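Skarncombe toast set: README

Maintained by Maarja Urbonaitė. Read the section on the lever before you email me about the lever.

What is in here

Recordings from a two-armed robot with a black multi-fingered hand on each wrist, working at a white table with a two-slot toaster and a tray. The job is to get a slice of bread out of the toaster and on to the tray. Children manage this before school. We have a folder for it.

The set was put together to compare two controllers on the same arms and the same hands. One is Jurncombe, which plans the whole reach and then carries it out with great conviction. The other is Rozīte, which changes its mind 10 times a second and looks nervous throughout. Both get the head view, the joint readings and nothing else. Neither gets told where the toaster is.

There are 25 episodes per controller. Each one starts with the arms parked and ends when the slice is on the tray, when the slice is anywhere else, or when whoever is holding the stop button has seen enough.

Folder layout

episodes/jurncombe – one folder per episode
episodes/rozite – the same, without the accent, after an argument with a backup script
notes – typed up from paper, spelling left as found
stills – single pictures from the head view, for people who want to see the table before downloading everything
labels.csv – one row per episode

Each episode folder holds the head video, the joint log for both arms, the finger positions for both hands and a short text file called outcome. The outcome file contains one word. The words are placed, dropped, crushed, missed and stopped. There was briefly a sixth, "eaten", which has been merged into stopped.

How the view is set up

The head looks down over the table, so the forearms come in from the two sides and take up a fair amount of room. If your detector was trained on tidy pictures of kitchen goods, expect it to have opinions about the wrists. Ours was confident for a week that the left forearm was a coffee machine.

The floor behind the table is in view too, cables included. Crop it if it bothers you. We left it in, and the numbers we quote are from uncropped video.

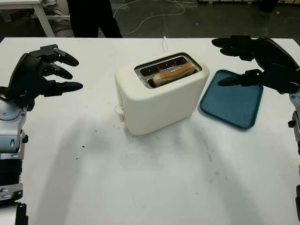
Both stills: hands hovering, bread in the front slot, tray to the right of the toaster.

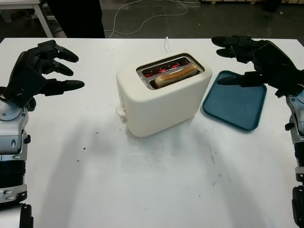 Skarncombe Bench Notes, no. 5, p. 10

Things that make this harder than it sounds

The slot. A human pinches the bit of crust that sticks up and pulls. The hands can pinch, but the fingertips are rounded and the metal round the slot is not forgiving, so a pinch that lands slightly low becomes a push on the toaster. Jurncombe does this more often. Rozīte tends to stop short, think, and pinch the air above the bread.

The glow. The heating elements in the back slot show up as bright red lines, and the head view likes to adjust itself to them. Toast and glowing wire are not far apart in colour once the exposure has wandered. We fixed the exposure for the later episodes and marked which ones in labels.csv, in a column called expo. Please use the column. I typed it by hand.

The toaster colour. White toaster, white table. I did not choose it, I only signed for it. Depth from the head view is poor along the near side of the body, and both controllers have at some point believed the toaster to be a good deal thinner than it is. The tray, being a dark bluish green, has never given anybody any trouble.

The table. It has smudges and specks on it, and they should be treated as part of the set. An early segmentation model labelled several of them as crumbs. It may have been right.

The lever

It is small, white and at the left end of the toaster. No episode asks the robot to press it. The lever is worked by a person before the arms are switched on, and that part is not recorded. We did try a pressing task. The hand pressed the lever perfectly well and then carried on pressing, and the toaster went for a walk. That work now lives in a separate folder which is not public and will not become public, however nicely you ask.

Hands compared with the old gripper

Several people have asked why we bothered with fingers when a plain two-jaw gripper would take a slice out of a slot all day long. It would. We ran it first, and it was quick and dull, and the jaws left a neat stripe on every slice. The hands are slower and break more crust. They also recover from a bad first grip in a way the jaws never did, by rolling the slice between finger and thumb until something holds. If that is of interest, look at the Rozīte episodes marked placed with a value above 2 in the regrip column.

The old gripper runs are not included. They were logged in the Gotolham format, and the only program that reads the Gotolham format is on a laptop with no charger.

Known faults

The left and right finger logs are swapped in the first few Jurncombe episodes. The column swapped in labels.csv says which.

Timestamps in the joint logs drift against the video by about 5 frames over a long episode. There is a script in notes that corrects this. It is called fix_final_really.py and it works, provided you do not run it twice.

Crushed and dropped overlap. If a slice was crushed and then dropped, it should say crushed. Sometimes it says dropped, usually after lunch.

Using it

Free for research and teaching. Please name the set and the version, and do not quote a single success figure for both controllers added together. A reviewer did this to us in April and I am still cross.

Corrections are welcome by email, with the episode folder in the subject line. Requests for raw joint torques go in the same place and will be answered more slowly, the files being large and our upload line being what it is.

Changes

Version 2: exposure column added, regrip column added, one duplicate episode removed and re-recorded with a fresh slice.
Version 1: first release. Please delete it if you still have it.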